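# clovent-hire-inventory

Item catalog and quoting tables for event hire: marquees, flooring, tables, catering counters, crockery. Maintained by Nuria Seyoum. Last updated: January

## Contents

The catalog holds 116 item records in 8 categories. Each record has an item code, a hire unit, a depot and a replacement charge. Depots are Ranov and Nevach. Prices are per event and exclude delivery.

- `items.csv` — one row per hire item
- `bundles.csv` — item codes grouped into packages
- `depots.csv` — opening hours and loading limits

## Loading

Files are UTF-8, comma separated, with a header row. Item codes are strings; leading zeros are significant. Empty cells mean "not recorded" and must not be read as zero.

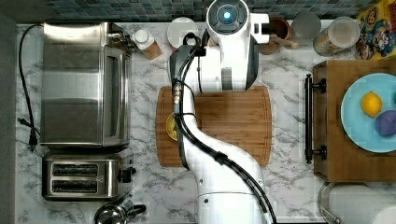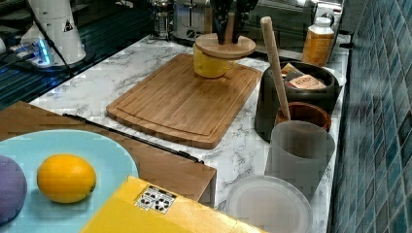
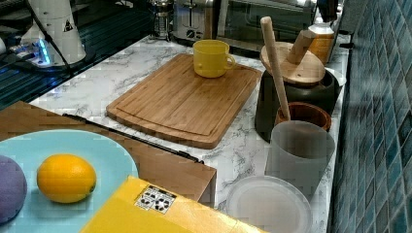 The `surface` field applies to counters, bars and serving boards. It takes one value from a fixed list, and a record with no match is rejected at import. Color and pattern go in `finish`, so a white counter with gray marble-style veining, as in the pictures, gets `white-veined` there whatever it is made of. Small wares placed on a counter, such as the yellow mug in the second and third pictures, are separate records and never inherit the counter's finish. Boards with a juice groove use the code suffix `-G`.

## Known issues

Flooring is listed by panel in the Ranov depot and by square meter in Nevach. Convert before comparing quotes. Two bundles from the Güler range still point to retired sidewall codes — the quoting script skips them with a warning.

Replacement charges for glassware are per crate. Older exports had them per glass.

## Changes

Tülin Şimşekoğlu merged the duplicate table records and split `delivery_notes` from `notes`. Scripts that read `notes` by column position need to be updated.

2 comments · 8 shares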